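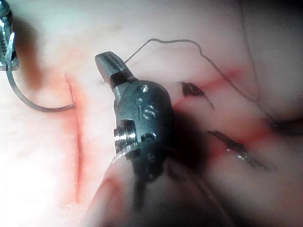
Re: Pads tearing at the edges, and what thread to use

Last updated: 28/08/2024

Hello all,

Catching up on the list after a fortnight away, and I couldn't let this one go past as I've ruined more practice pads than most of you put together!

> We've just opened our second box of Jidance pads and the stitches
> keep pulling through on the shorter cuts. Is it the pad, the thread
> or us? Also, is anyone still bothering with the fake blood? It gets
> everywhere and the newer people hate it.

My money's on the bites being too close to the lip of the cut. On a real bit of tissue you might get away with it, but these pads have no forgiveness in them at all (the Sata ones are a touch better, the cheap ones split if you look at them). Go in further back than feels right, keep the same distance on the far side, and follow the curve of the needle all the way round. If you push it straight it levers the hole open, and then it's the hole that tears.
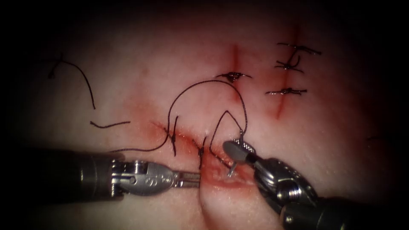

Then there's the tail. I used to leave far too much thread on, thinking I'd save myself a rethread, and spent half of every go fishing loops out of my own way. Now I cut it shorter and pull each stitch down until the lips just meet. Just meet, mind - if the pad puckers up into a ridge you've gone past it. Black thread every time for practice, by the way. I had a go with a pale one in the spring and couldn't find my own stitches.

As for the blood, I'd keep it. A clean pad is lovely to work on and teaches you very bad habits, as you can always see where the needle's coming out. Only put on a little, let it spread along the cut, and blot before you start. 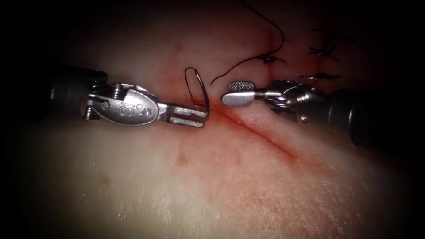
Same goes for needle hold, which came up at the Dissanayake day last year. Grip it a bit back from the tip and you've got plenty of curve left to come out the other side. Too near the point and you'll be letting go halfway through and poking about for it.

On price, we paid 242 for a box of 49 pads, delivery included, and did 7 of them in on the first afternoon, so don't feel bad. I turn mine over and use the back for knots. Does anyone know if Nekon are still doing the thicker sort? They told me September, but they told me that last time as well. 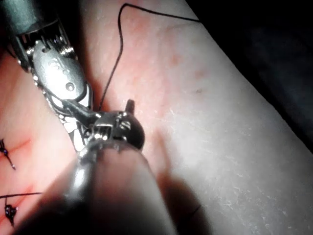

Working close in over the skin pad.

I'll bring my half box to the next meet-up if anybody wants to try before buying. Bring your own thread, please!

Print this message
E-mail this message

Recent in this list:
- Which knot do you start people on?
- Getting stains out of bench covers
- Nekon thick pads, any news?
- Splitting an order of 2000 needles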